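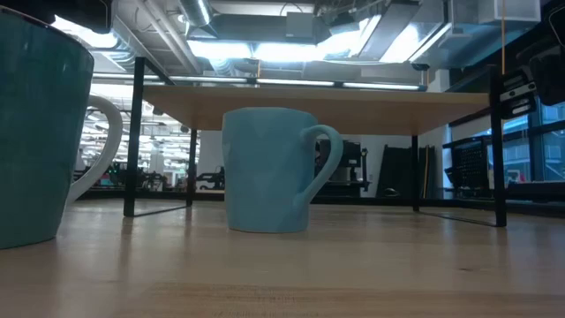

Fudwood Automation Group
Minutes of the equipment planning meeting
Tue 26 February, upstairs meeting room

Present: Group lead (chair), workshop manager, software lead, purchasing, safety, one of the two technicians (minutes)
Apologies: second technician

1. Minutes of the last meeting
Agreed, with one change. Item 4 should have read "gripper pads", not "gripper parts". The action on spare fuses is closed.

2. Second arm for the table work
The workshop manager went through the two quotes. Cokeck have quoted for the arm, controller and a year of cover, with delivery in 22 working days from order. Arroyo are cheaper for the arm alone but charge separately for the controller, and their cover does not include call-outs. Once those are added there is little between them.
The software lead prefers Cokeck as the existing drivers should work without much change. Purchasing asked whether either firm would hold the price until the new budget year. Cokeck will hold it for 6 weeks. Arroyo have not replied.
Agreed to go with Cokeck, subject to sight of the full warranty terms.
Action: purchasing to get the warranty terms in writing.
Action: workshop manager to chase Arroyo once more and then let them know.

3. Grippers and pads
The mug tasks are hard on the pads. Handles are the main problem - the pads wear on one side and then the grip slips on glossy glazes. The technician asked for a standing order so that the work does not stop while parts are on the way. Purchasing would rather buy in one lot and keep them in the store cupboard.
Agreed to buy 158 pads in one order and look at it again in August.
The request for a softer pad type was left over. Software lead would like to see it tried on matt and glossy mugs before any money is spent.
Action: technician to ask for samples.

4. Crockery and other objects
A small amount is needed for mugs, bowls and the like. It was agreed that this should have its own line in the budget and not come out of petty cash. Different shapes and finishes to be bought, not full matching sets. Receipts to go to purchasing in the same month.

5. Shelf stands
Software lead asked for 2 more stands with a wooden shelf and black metal legs, the same type as now. Safety asked that any new stand be fixed to the table before an arm is run near it. Workshop manager will price clamps.
Action: workshop manager.

6. Ovus scheduling software
The trial ends next month. Views were mixed. It is useful for booking arm time but the reports are poor and have to be tidied by hand. Purchasing noted that the yearly price is per seat and that we would need to say how many seats before renewing.
No decision. Software lead to list who uses it.

7. Power and floor space
Safety does not want a further controller put on the existing sockets without a check. The electrician's visit should be booked before the Cokeck order is placed, as the cost may need to come from the same budget. The position of the second arm was discussed at some length. Window side is preferred by the software lead, but afternoon glare has caused trouble with the cameras. Blinds to be priced.
Action: safety to book the electrician. Purchasing to price blinds.

8. Any other business
The key to the store cupboard is to be signed out.
Technician asked for labels on the charging leads - agreed, no cost.

Next meeting to be set when the warranty terms are in.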